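Robot Handling of Food and Soft Packaging
Handout 4: House rules, limits and record keeping
Course tutor: Pouran Babaei
Revised 29/07/2025

Bring this handout to the practical. The November group worked from an older version with different force limits, so throw that one away if you still have it.

1. What the rules cover

A published safety standard tells you how to keep people from being hurt by the machine. It says much less about the bag, the fruit or the state of the gripper. Those points are left to site rules, and every site writes its own. We use the Kuditz sheet in this course, with two changes agreed for the teaching cell.

2. Before the arm moves

Read the last entry in the cell log.
Look over the fingers. Surface scratches may stay. A chip or raised edge that could snag film means the finger is changed.
Set the speed limit to 70 millimetres per second for any work on a closed or part-closed bag.
Test the stop button, then write down that you did.

3. Gripping bags and closures

Hold the closure by its body and leave the cords free to run. Film should be held at the mouth, well clear of the contents. If two sets of fingers are in use, only one may pull at a time. The other holds still. Grip force on a plastic clip starts at the lowest setting and goes up one step at a time, to a maximum of 5 steps.
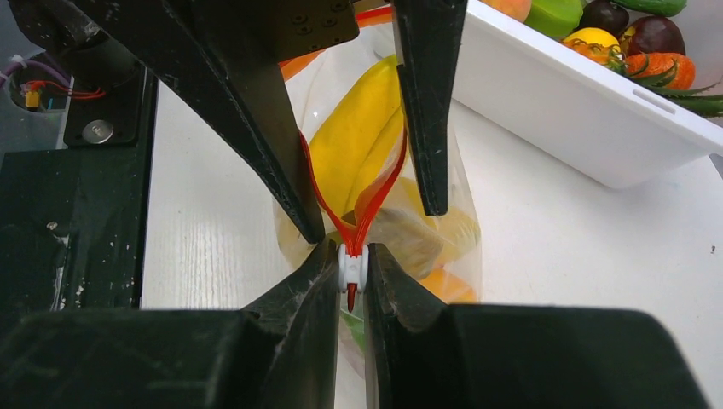 Azimi wrote in after the last revision to say that the one-puller rule is too strict, that it adds about 4 seconds to every bag, and that a good force limit on both sides would do the same job. The rule stays for now. A force limit acts after the film is already under load, and thin film can stretch before the limit is reached. Anyone who wants to argue the other side may do so in the written exercise.

4. Stopping and handing over

Stop if the film tears, if a cord wraps round a finger, or if any item leaves the bag. Do not reach in while the drives are live. Whoever pressed stop writes the log entry, even if someone else restarts the cell.

5. Written exercise

Compare section 3 with the Comitz rule sheet in the course folder. Pick one rule that differs, say which you would keep, and state what test would change your mind. One page is enough. Hand it in before the second practical.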